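Base de Conhecimento Chamados Células Contato

Categoria: Manutenção > Células de dois braços
Tempo de leitura: 4 minutos

Chamado 273: braço esquerdo para antes da caneca
Célula: Cisar
Aberto por: Gavin Strachan
Atendido por: Gillespie Menzies
Situação: em acompanhamento

Relato do Gavin

Bom dia, Gillespie, e desculpe já chegar pedindo ajuda logo depois daquela trabalheira toda de janeiro com os cabos! A Cisar voltou a trabalhar direitinho, mas ontem, quando troquei o pano da mesa, o braço esquerdo começou a fechar a garra antes de chegar à caneca. Fecha no ar, o programa acusa "objeto não encontrado" e os dois braços voltam para a posição de espera. Em 9 tentativas foram sete falhas, e as duas que deram certo me pareceram pura sorte. O braço direito, com o copo branco, não errou nenhuma (o que me deixou ainda mais intrigado, porque o pano é o mesmo para os dois).

Já reiniciei o controlador, já conferi se o programa carregado é o da Vimora e apertei de novo os parafusos do suporte esquerdo, que estavam firmes. Não mexi em nenhum valor de calibração, pode ficar tranquilo.

Resposta do Gillespie, 5 de fevereiro de 2022

Gavin, meu caro, que bom que você não mexeu na calibração, isso me poupou uma tarde inteira. Passei na sala da Ventura depois do almoço, deixei os braços abertos na posição de espera e coloquei a caneca e o copo no lugar de sempre para olhar tudo com calma.

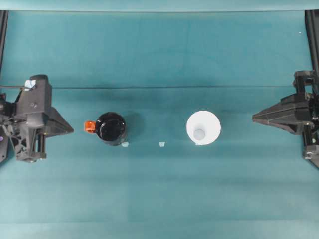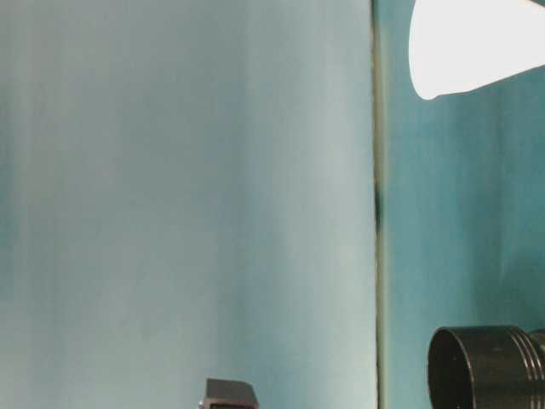

Na primeira foto, as garras abertas, com a caneca preta de alça laranja e o copo branco entre elas; na segunda, vista de outra câmera.

Repare na dobra que atravessa o pano, acima da linha dos objetos. Minha primeira suspeita foi ela, confesso, e cheguei a esticar tudo de novo, mas a falha continuou igualzinha. Aí fui medir a distância entre o ponto em que a garra fecha e o ponto em que deveria fechar, e deu por volta de 4 milímetros, sempre para o mesmo lado. Erro assim constante me faz pensar na referência da mesa. Quando o pano foi trocado, as marcas de posição foram refeitas a olho, não foram? Não é bronca, eu mesmo já fiz isso mais de uma vez!

O copo tem a boca larga e perdoa bastante. Já a caneca precisa entrar com a alça virada para o braço esquerdo, e ali qualquer desvio aparece na hora.

O que eu fiz:

- refiz as marcas com o gabarito da Sturniria, que estava na gaveta de baixo do armário;
- rodei a rotina de referência só no braço esquerdo;
- guardei os valores antigos numa pasta com o número deste chamado, caso a gente precise voltar atrás.

Depois disso rodei sete ciclos seguidos em velocidade reduzida e a caneca foi pega em todos. Em velocidade normal ainda não testei, porque já estava tarde e eu queria que você estivesse junto.

Retorno do Gavin

Culpado! Refiz as marcas a olho, sim, e ainda achei que tinham ficado bonitas. Rodei hoje em velocidade normal e só tive uma falha, com a caneca um pouco girada, que acho que foi descuido meu na hora de colocar. Vou deixar o gabarito pendurado ao lado da célula e aviso se o erro voltar.

Gillespie: combinado. Deixo o chamado aberto até a próxima troca de pano. Me chame nesse dia que eu vou junto, e aproveito para ver a folga do suporte direito.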